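4.2 Estimating hardware needs from simulated trials

The Skurunside laboratory had funds for one new workstation and had to decide what to put on it before the order closed. Buying an arm first and finding its limits later had proved costly in the earlier Storkov purchase, when the mounting plate and the spare fingers were left out of the quote. For the present work we set up the planned tasks in simulation and drew up the parts list from what the trials showed.

The test setting was a domestic table with tableware and food items on it, reached by a single arm with a downward-facing gripper (Figure 3). Bowls, a cup and a plate were chosen as typical of the work the station would do. Flat and crumpled items were added, as these were expected to decide whether the standard fingers were good enough or a second set had to be paid for. In all, 1025 trials were run on computers the laboratory already owned, so no hire costs were charged to the project.
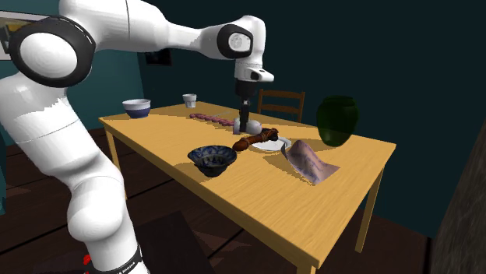 Figure 3. Simulated table-top task with the gripper above a white rounded object.

4.3 Budget lines

Costs were split into those paid once and those that return each year. The gripper, with both sets of fingers, came to 3793 euros in the quote from Wei. The table, safety mat and fixings came to 2139 euros from Skistberg. The arm itself was priced separately under a framework agreement and is left out of the comparison.

Yearly costs were harder to fix. Finger pads wear at a rate the simulation does not model, and we therefore used the supplier's replacement interval without change. Staff training was entered for the first year only. Delivery was planned for May, and the service contract starts on the day the arm is accepted, not on the day it is shipped. Laboratories with a shorter purchasing period should check this point before signing.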